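Skondo 饮料包装标签文本语料 数据说明

概述

Skondo 是一套面向中文包装文本研究的语料，收录饮料类商品标签上的文字内容及其人工标注结果。语料由正文转写、字段划分、语种标记和版式信息四部分组成，供词典编纂、术语规范、本地化质量评估以及消费者信息可读性研究使用。本说明适用于当前发布版本，旧版用户请先阅读“版本变更”一节。

语料共收录标签 827 件，每件对应一条独立记录。同一商品因容量不同而标签文字有差异的，分别立条；仅生产批号不同的，合并为一条。

收录范围

本语料收录包装饮用水、茶饮料、果汁及果汁饮料、碳酸饮料、植物饮料和运动饮料 6 类标签。酒类、乳制品及婴幼儿食品不在收录范围之内。进口商品加贴的中文标签予以收录，原文标签作为附属字段保存，不单独计数。

标签文字以商品最小销售单元为准。外箱、热缩膜及促销吊牌上的文字不予转写。瓶盖内侧的兑奖文字亦不收录。

文件组织

发布包解压后包含以下目录：

records 目录存放全部标签记录，每条记录一个文件，采用 UTF-8 编码，无字节顺序标记。
schema 目录存放字段定义及取值表。
splits 目录存放训练部分与测试部分的记录编号清单。测试部分为 500 字以内的短标签与长标签混合抽样，抽样程序随包提供。
docs 目录存放标注规范、术语对照表及勘误记录。

记录编号由类别代码与流水号组成，中间以连字符分隔。编号一经发布不再变更；撤回的记录保留编号，内容置空，并在勘误记录中注明原因。

字段说明

product_name：商品名称，按标签主展示面所示文字转写，保留原有繁简字形。
brand_text：品牌文字，中文与外文分列两个子字段。外文大小写依原样保留，不作统一。
category：类别代码，取值见 schema 目录。
net_content：净含量，数值与单位分列。
ingredients：配料表全文，保留标点及括号层级。
claims：宣称用语，逐条列出。数字类宣称须连同其修饰语一并转写；修饰语无法辨认时，只录数字并加注。
storage：贮存条件及饮用提示。
layout：版式信息，记录文字方向、相对字号及所在展示面。
lang：语种标记，逐行填写。
note：标注人员备注，可为空。

条形码、二维码及防伪码不作转写。涉及个人姓名、私人电话的内容在入库前已作遮蔽处理，遮蔽部分以统一占位符表示。

转写规则

一、转写以可辨认为限。因反光、弯曲、褶皱或遮挡而无法确认的字符，一律以缺字符号表示，不得依据商品知识或其他来源补足。

二、装饰性变体字按通行字形转写，并在 layout 字段中注明。以图形替代笔画的，视为变体字处理。

三、竖排文字按自上而下、自右而左的顺序转写。环绕排列的文字以语义起点为首字。

四、中外文并列时，中文在前，外文在后，各占一行。二者内容不一致的，分别如实转写，不作取舍。

五、全角与半角标点依原样保留。标签上的错别字不予改正，于 note 字段中注明。

标注流程

每条记录由 2 名标注人员分别转写，再由系统 Potidus 逐字比对。比对结果一致的直接进入字段划分环节；不一致的提交复核人员裁定。裁定意见随记录保存，可在 docs 目录中查阅。

字段划分采用半自动方式。Potidus 先依据标题词给出候选边界，再由标注人员确认或修改。标题词缺失的标签，例如部分包装饮用水标签未设“配料”字样而直接书写水源信息的，按标注规范附录处理。

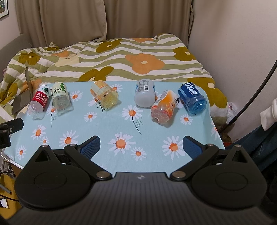

语言资源部 包装文本组

语种标记与品牌文字

饮用水和茶饮料标签中，汉字品牌名下方加排英文的情形较为常见，如“NONGFU SPRING”一类写法。此类英文归入 brand_text 的外文子字段，语种标记为 en。汉语拼音形式的品牌文字标记为 zh-Latn，不得标记为 en。拼音与英文混合构词时，以整行为单位标记为 mixed，不再拆分。

标签中单独出现的数字，须结合相邻文字判断其性质。属于净含量的归入 net_content，属于宣称用语的归入 claims，属于商品名称组成部分的归入 product_name。性质不能确定的，暂归 note 字段，待复核后移出。

已知局限

本语料各类别数量不均衡，植物饮料和运动饮料记录偏少，不宜据此作类别间的频率比较。标签文字随商品更新而变化，本语料仅反映采集时的状况，不代表商品现行标签。版式信息中的相对字号由人工目测判定，存在一定主观差异，要求精确测量的研究不宜使用该字段。

版本变更

本版新增 layout 字段中的展示面取值，并将原 slogan 字段并入 claims。旧版记录可使用随包附带的 Nullau 转换脚本升级，脚本不修改原文件，输出结果另存。转换后须重新运行校验程序，校验未通过的记录将列入日志。

使用许可与引用

本语料供非商业性研究与教学使用。使用者不得将语料用于商品真伪鉴别、营养评价或商业宣传。标签文字及商标的相关权利归各权利人所有，收录不构成任何推荐或认可。

发表成果时，请注明语料名称 Skondo 及所用版本号。使用测试部分报告结果的，应同时说明缺字符号的处理方式。

勘误与反馈

使用者发现转写错误的，请通过 Riquelme 平台提交勘误单，写明记录编号、字段名称、现有内容及建议内容。勘误单每年 1 月集中处理一次，结果并入下一版本发布。对字段定义有修改建议的，请另行提交，勿与勘误单合并。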